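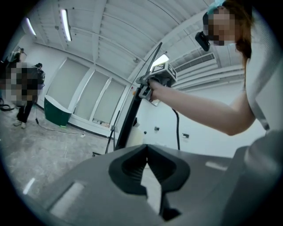 STUDENT PROJECTS / BUILDING PHYSICS

Night Ventilation in the Pralammont Reading Room
Benoît Gaillard
Submitted Feb 9, 2020

1. Background

The reading room at Pralammont overheats in the afternoon even in winter. Readings from December show indoor temperatures above the design value on most occupied days. The Maillard wing, built to the same plan, does not have this problem. Its upper windows were never sealed.

2. Method

Temperature was logged every 15 minutes at 3 heights on the north wall. Two upper windows were opened at closing time and shut before the building reopened. The test ran for 8 nights, followed by an equal period with the windows closed. Outdoor values were taken from the Votgate weather mast.

3. Results

Peak afternoon temperature was lower after open nights at all heights, with the largest difference at the top sensor. The lowest sensor is next to a radiator and its data should be treated with caution. A total of 47 readings were dropped after a logger battery failed. The gap falls on a closed night.

4. Limits

Occupancy was not recorded. Wind direction was not included in the analysis. The heating schedule changed once during the closed period, and the exact time of the change could not be confirmed.

5. Further work

Repeat the test in summer with a second logger in the Maillard wing.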